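Part 3: Setting Up Your Kitchen Timer Plan in Ledo

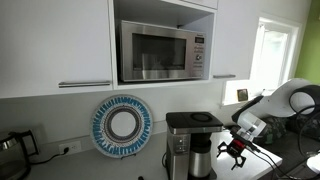
Okay, so by now you've got Ledo installed and you've made your first household. If you skipped that, go back to Part 2, I'll wait. This part is where it gets fun, because we're going to build a meal plan that tells you what to start and when, so the rice and the fish land on the table together. I've been using it since December and I'm still a bit in love with it!

Before you start, have one real dinner in mind. Don't make up a fancy one. I used my Tuesday-type dinner (rice, braised fish, a soup, some greens) and it taught me the app faster than any demo would.

1. Open Ledo and tap Plans, then New Plan. Give it a name you'll recognize later. I have one called "Dinner" and one called "Dinner 2" and I regret both.

2. Set your serving time. This is when you want to EAT, so if you sit down at 6:30, type 6:30. Everything else gets counted backward from there.

3. Add your dishes one at a time with the plus button. You can have up to 4 on the free version. The fifth one brings up the upgrade screen, and you can just close it.

4. For each dish, fill in Prep, Cook and Rest. Be generous with Prep. I put down three minutes for washing and chopping greens the first time and, well, no.

Note: Rest is for anything that sits before serving. Leave it blank if you don't need it. Typing a zero also works, but you'll get a pointless little alert that says "Rest finished."

5. Under each dish, pick the spot it uses: stove, oven, microwave or counter. If two dishes want the same spot at the same time, Ledo turns both of them orange. Drag one earlier or later until the orange goes away.

6. Tap Check Plan. You'll get a list of start times in order. Read it out loud once - I mean it, you catch silly things that way, like soup starting at 3 in the morning (I'd mixed up AM and PM).

7. Turn on alerts. Your phone will ask for permission, say yes. If you said no by accident, go into the phone's own settings, find Ledo, and switch notifications on there.

Caution: Ledo only reminds you. It doesn't turn anything off, and an alert won't help much if your phone is upstairs on silent. For oil, or anything else you wouldn't walk away from, stay in the kitchen.

Caution: The cook times that come loaded in the app are starting points. For meat, use a thermometer and go by the temperature. The alert going off doesn't mean dinner's safe to eat.

8. Save the plan, then share it if someone cooks with you. Tap Share, choose Household, and they'll see the same list. Changes show up on their phone after they pull down to refresh.

If your start times look off by exactly an hour, check the time zone under Profile. Mine was wrong for a week after a trip and I kept blaming the rice.

Part 4 covers shopping lists, and how to bring in recipes you've already typed up someplace else.

Comments (3)

Kiều Đặng
Step 5 saved me, I had everything on the stove and the whole plan was orange. Can you add a second oven anywhere?

Tâm Bùi
@Kiều yes, Profile > Kitchen > Add Spot. You can name it whatever you like. I added the rice cooker that way too.

Kiều Đặng
Found it, thank you! Waiting on Part 4 now, I've got 150 recipes sitting in a notes file.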